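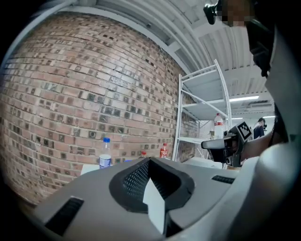
Figure 4.1 Bottles on and behind the work surface, seen from a hand-held gripper.

Contents Previous Next Glossary Index

Chapter 4: Showing a Robot the Task
Leonilde Carrilho
Sun 22 December

In Chapter 3 we programmed an arm by typing in positions. That works well when the part arrives in the same spot every time. It works poorly on a kitchen bench, where a bottle may be standing near the wall in the morning and lying on its side by lunch. A person deals with this without much thought. Writing the rules down is slow, and the list is never finished.

The other way is to do the job yourself and record it. Each recording is called a demonstration. A learning program is then given many demonstrations and fitted so that, when it sees something close to what you saw, it moves close to the way you moved.

There are three common ways to record. In kinesthetic teaching, you take hold of the arm and push it through the task. In teleoperation, you stay back and drive it with a joystick or a matching leader arm. In the third, you leave the arm out of it and carry a gripper in your hand, with a camera fixed to it.
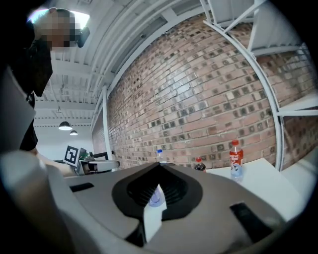 The third way is the main subject of this chapter. It is cheap, and it can be done wherever you can carry the tools. Its weak point is tracking. An arm has encoders in its joints and can report where its hand is. A gripper held by a person has none of these, so its position must be worked out from camera images, motion sensors or printed markers. Section 4.3 deals with markers and Section 4.4 with motion sensors.

The lens matters too. A very wide lens bends straight lines, but it keeps the gripper and its surroundings in view together. You will correct for the bending in Exercise 4.6.

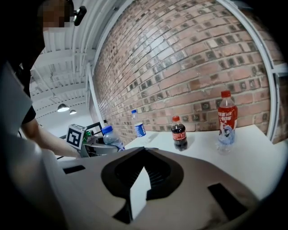 Figure 4.2 A second gripper, with its square marker, beside a blue-capped bottle at the left of the table.

Two-handed work adds a further problem. The program needs to know where each gripper is in relation to the other, and both recordings must share one clock. If the left hand's video runs even a little behind the right, a simple handover from one to the other will be learned badly.
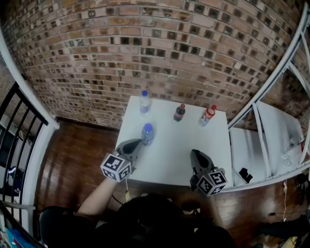 Figure 4.3 Both grippers over the table, from head height. Marker cubes are fixed to each.

Our worked case is the Salgado set, recorded in April for the Cindari bottle-sorting course. It holds 1,387 demonstrations. On checking, 223 were thrown out, mostly for lost tracking, and roughly 129 more had to be trimmed at the start or end. Plan for losses of this kind when you book your recording time.

Before you go on, you should be comfortable with coordinate frames (Section 2.2) and camera calibration (Section 3.5).

4.1 What goes into a demonstration

A demonstration is a list of time steps. Each step stores at least one image, the position and angle of the gripper, and how far its fingers are open.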